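April, 7 a.m.

Damp readings again in the north room at Bravard. Hygrometer at 80 per cent, no change after airing. Trickle vents checked - both open. Set the Grerum dehumidifier to 300 ml per hour and moved it 2 m nearer the bay. Plaster by the skirting still soft to the thumb.

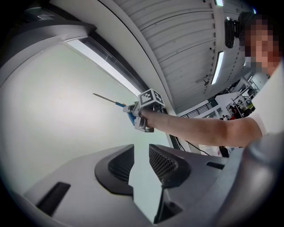
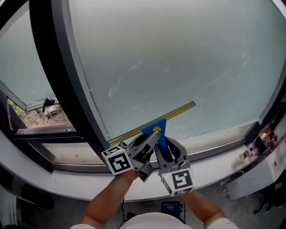 Lovitz - building surveyor, diarist

Will log the meter again at noon. If the figure holds, the gutter joint is next. Ladder needed.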